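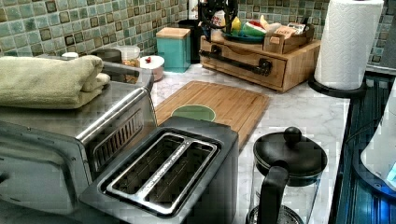
Stulley Adjustable Shelf System by Zuvico

Home / Storage and Shelving / Wall-Mounted Systems / Stulley

Overview

The Stulley Adjustable Shelf System is a wall-mounted shelving line for living rooms, home offices, hallways and bedrooms. It consists of vertical steel rails, locking brackets and solid oak shelves, all sold separately so that each installation can be planned to suit the wall it will occupy. Shelves may be moved up or down at any time after the rails have been fixed, without further drilling.

Stulley replaces the earlier Zuvico fixed-bracket range. Customers who own fixed-bracket shelves should note that the older shelves have a different fixing pattern on the underside and cannot be used with Stulley brackets.

Components

Rails. Rails are made of powder-coated steel and are supplied in short, standard and tall lengths. Slots run the full length of each rail, and the first slot is the same distance from the top on every size. Rails of different lengths may therefore be mounted side by side with their top ends level, and the shelves will line up. Rails may be cut on site with a hacksaw. Cut from the bottom end only, and file the edge smooth before mounting.

Brackets. Each bracket hooks into the rail and is held by a sliding lock on its underside. The lock must be pushed fully back until it sits flush with the bracket arm. Brackets are sold in pairs, in shallow and deep sizes. A shallow bracket must not be used under a deep shelf, even for light display items.

Shelves. Shelves are solid oak with a square front edge and a slightly eased corner. The grain and color vary from board to board, and customers ordering for one wall are advised to place a single order so that the boards can be selected together. Each shelf has pre-drilled holes on the underside for the bracket screws, which are included.

Bookends and back stops. The optional bookend slides onto the shelf from the front and grips the board with a felt-lined clip. The back stop is a low steel strip that prevents books from sliding against the wall and marking the paint.

Finishes

Rails and brackets are available in white, charcoal and soft brass. Shelves are available in clear matte oil, smoked oil or unfinished. Unfinished shelves are intended for customers who wish to apply their own stain or paint — they should be sealed on all faces, including the ends, before they are put into use.

The soft brass finish is a coating and will not darken with age in the way that bare brass does. It may differ slightly in tone from door handles, lamps and picture lights in the same room. Finish samples can be requested through the customer service desk.

Load and Spacing

A shelf supported by two brackets and fixed to wall studs or masonry is rated for up to 35 pounds, evenly distributed. This rating applies to every shelf size in the range. It does not apply to rails fixed to drywall alone, which is not an approved method of installation. A row of large art books can exceed the rating well before the shelf is full, and customers are asked to weigh a sample stack before loading.

Allow a gap of at least 6 inches between the top shelf and the ceiling so that the bracket can be lifted in and out of the rail. No other minimum spacing applies.

Planning the Arrangement

The position of the rails determines what can be done later, and it should be settled first. Locate the studs, mark them with painter's tape from floor to ceiling, and stand back to consider the wall as a whole, including any furniture that will sit below the shelves. A shelf that ends in line with the edge of a sofa or desk will generally look more settled than one that stops slightly short of it.

Tall books and large vessels are best placed on the lower shelves. Framed prints may be leaned against the wall where the back stop is fitted. Open space should be left on some shelves, particularly near a window or door frame, where a full shelf can make the opening appear narrower.

Customers fitting a corner should run the shelves on one wall fully into the corner and stop those on the other wall against them. A mitered corner shelf is not offered in this range. For corner installations, see the Orident Corner Cabinet, which is finished in the same oils.

Installation

The work requires a stud finder, a long level, a drill and a screwdriver. Two people are recommended for the tall rails. Fix the top screw of the first rail loosely, let the rail hang, check it with the level and then drive the remaining screws. Use the level to carry the height across to the next rail before drilling.

Wall screws are not included, as the correct type depends on the wall. Tenants should obtain permission from the property owner before drilling.

Care

Dust shelves with a dry, soft cloth. Oiled shelves may be wiped with a cloth that has been dampened and wrung out, then dried at once. Do not use spray polish, vinegar or abrasive pads. Maintenance oil should be applied when the surface begins to look dull or feel rough. Plant pots must stand on a saucer with a waterproof base.

Metal parts may be cleaned with mild dish soap and water.

Ordering, Delivery and Returns

Stulley components are shipped flat in recyclable cardboard. Tall rails are sent in a separate tube and may arrive on a different day from the rest of the order. Please check all parts before beginning work and keep the packaging until the installation is complete.

Unused components in original packaging may be returned within 30 days of delivery. Rails that have been cut and shelves that have been stained, painted or oiled by the customer cannot be accepted for return. Damage in transit should be reported to the customer service desk with the order number and the number printed on the carton label.

Related Products

Orident Corner Cabinet
Selvanayagam Picture Ledge
Stulley Desk Shelf, Deep
Zuvico Maintenance Oil, Clear Matte
Felt-Lined Bookend, Pair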